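Forty hours in Prodcombe, and a word about the horse

I have been meaning to write about Prodcombe since before the holidays, and every time I sat down to do it I ended up playing it instead, so please take the lateness of this post as a kind of review.

For those who haven't run into it, Prodcombe is a farming and village game from a little studio called Jovari. You inherit a hillside, you clear the rocks off it, you meet the neighbors, and by your second autumn you are up at midnight worrying about the price of pretend turnips. I know there are a great many games like this now. My sister-in-law asked me what makes it any different from the last one I wouldn't stop talking about, and I gave her such a long answer that she went and put the kettle on in the middle of it.

The short answer is the weather. It rains in Prodcombe the way it rains where I grew up, for days on end, with the light going gray and everybody in the village a bit grumpy. Your fields flood if you dug your ditches badly (I did), and the baker closes early, and there is one old fellow by the bridge who will only talk to you while it's pouring. I must have walked past him for a whole game year before I found that out! I had him down as scenery.

I bought it back in November for the full price, which I hardly ever do anymore. I have a list of games I'm waiting on sales for, and it stands at 58 as of this morning, so you can see I'm usually patient. But a reader wrote in to say it had the same gentle feeling as Grilludis, and Grilludis is the game I played the winter I had my knee done, so of course I was sunk.

Is it like Grilludis? A little. The music has the same sleepy piano, and you can spend a whole evening just putting shelves up. Where they part ways is the people. In Grilludis everybody liked you from the minute you got off the boat, and in Prodcombe you have to earn it, and some of them hold a grudge. I forgot the schoolteacher's birthday in my first spring and she brought it up at a wedding two years later. I was mortified, sitting there on the couch with my cocoa.

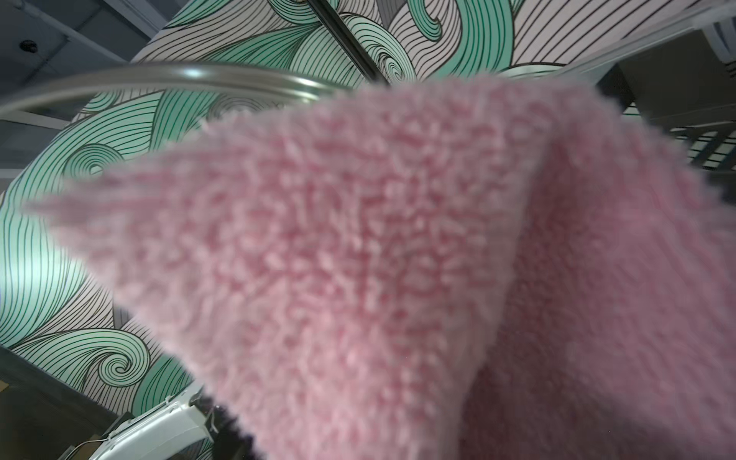
Page last changed: Feb 22, 2023

Now for the grumbling, and I do have some. The big one is the add-on shop, which came along with the last update. When I bought the game there was no shop at all. Now there is a little gold lantern in the corner of the menu, and behind it are 135 things you can pay real money for. Most of them are hats and fence posts and different colors of wheelbarrow, and I can leave those alone quite happily. The horse is another matter.

The horse is called Chauvin, he is dappled gray, and he trots twice as fast as the pony you get in the regular game. He costs as much as a decent lunch. You don't need him. I keep telling myself that. But the new valley they added is a very long walk away, and the pony is slow, and I can't shake the feeling that somebody stretched that road out with Chauvin in mind. Maybe I'm being unfair to them. It's a small studio and people have to eat, and I would have gladly paid for the whole valley as one proper expansion, the way we used to, in a box with a map folded up inside it. I still have a drawer full of those maps. It's the nibbling I don't care for, a dollar here and two dollars there in the middle of a game I've already paid for.

The other grumble is smaller. Saving only happens when you go to bed, and if the power blinks, there goes your day. I lost my best harvest that way, 471 pumpkins, every one of them watered by hand with the little tin can. I had to go outside and look at the real garden for a bit after that one.

If you're starting out, here is what I'd pass along. Dig your ditches before you plant anything, and dig them deeper than the game suggests. Don't sell the blue stones, you'll want them for the mill. Buy a calendar from the general store and write the birthdays on it (learn from me, please). And leave the barn at its starting size until you've got almost 3 seasons behind you, as the bigger one eats hay like you wouldn't believe and the animals don't seem one bit happier in it.

I'm told there is a fishing update coming, and I'll be curious to see whether the good rods end up behind the gold lantern. If they do you'll hear about it from me, at length. Meanwhile my turnips are in, the ditches are holding, and I'm two hearts away from being forgiven by the schoolteacher. I haven't bought the horse. I did look at him again last night, though.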